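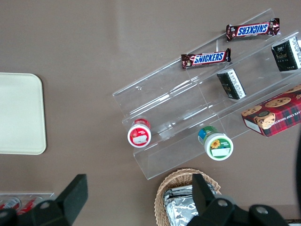 Chapter 4
Picking Things Up

By the time you get to this chapter you should have an arm that moves when you tell it to and stops when you tell it to. If the stopping part is still shaky, go back to Chapter 3, please! I'll wait.

Now we get to the fun stuff. We're going to put a gripper on the end of that arm, point a little camera down past the fingers, and go after some groceries. I built my first one on a bench at Korport, the shared workshop where I still spend too many evenings, and I picked snacks as my test objects because I was hungry. It was a better choice than I knew. A Snickers bar is long and has a slippery wrapper. A box of shortbread cookies is wide and flat, and if you squeeze it wrong the cardboard caves in. A small round tub with a lid, lying on its side, wants to roll off the second you nudge it. And anything wrapped in foil throws light back at the camera in a hundred tiny sparkles, so your software thinks it sees edges all over the place.

Then there's the clear acrylic stand. I love that thing and I hate it. Stepped shelves give you objects at different heights, just like a real store counter, but the camera has an awful time telling where the plastic is. Rianne Visser, who taught me most of what I know about wiring, watched my gripper drive straight into a shelf one night in September and said, "Well, it's see-through for the robot too." We put strips of tape along the front edges for the first week of practice and peeled them off later. You can do the same.

My fingers (the robot's, I mean) are flat and black, and each one bolts on with plain round-head screws so I can swap them in a hurry. I've gone through plenty. The Pearce set you'll cut in Section 4.2 is the shape I ended up liking best, and Consuelo Barajas drew the template at the back of the book so you don't have to squint at my sketches.

What you need before you start:

The finished arm from Chapter 3
2 gripper fingers, cut or printed
2 small servos
The Wisberg controller board, with the Chapter 3 program still on it
A tray, a basket, and a bunch of packaged food you don't mind dropping

One more thing about that camera. It rides along on the wrist, so the fingers will always block part of the view, and the cable has to have enough slack to turn with the joint. Route the cable first and tighten everything else afterward. I did it the other way around and snapped a connector.

4.1 How Hard Is Too Hard?

Set your grip limit to 600 in the settings file and leave it there for now. Find an empty box, any box, and put it on the table under the open fingers.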